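Fixing a gripper that stops short and reports "object held"

Applies to two-finger grippers on the Wróbel cell, Vidard controller.
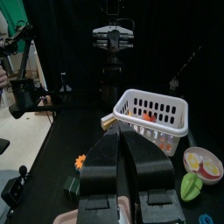 The fault looks like this in the log: the fingers close, motion stops early, and the controller reports a good grasp with nothing between the pads. The arm then carries on to the drop point and releases air. On our cell it happened 26 times in 1,332 picks before Sofia Serrano matched the bad picks to the motor current trace.

The cause was a worn finger pad screw. The screw had backed out far enough to rub on the finger link, and the controller read the extra current as contact with a part.

Before you start

Press the emergency stop and lock out the power to both arms, even if you are only working on one. The second arm can still move on a queued command. Keep your hands away from the fingers until the brake light is off. Clear any parts within reach of the fingers.

Check the pads

1. Open the fingers by hand with the release lever.
2. Push each pad sideways with your thumb. It should not move at all.
3. Look for a shiny line on the inside of the link. A line means the screw has been rubbing.
4. Take out the pad screws and throw them away. Do not reuse them.
5. Fit new screws with a drop of medium threadlocker and let it cure overnight.

Reset the current limit

Power up with the fingers open and nothing between them. In the Nenasix panel, go to Gripper, then Baseline, and run seven empty closes. The raw peak on a healthy gripper stays under 1,155. If yours is higher, stop and check the link again. Don't raise the limit to make the alarm go away. Cyprian Górecki tried that on the left arm in August and it hid the fault for another two weeks.

Save the baseline, then turn on the width check under Grasp Rules. With this on, the controller compares finger position to the expected part size and rejects a grasp that stops too wide.

Test at slow speed first. Use one hard part and one soft part, and repeat with nothing in place. The empty close must come back as "no object" every time. If it doesn't, leave the arm locked out and replace the finger link.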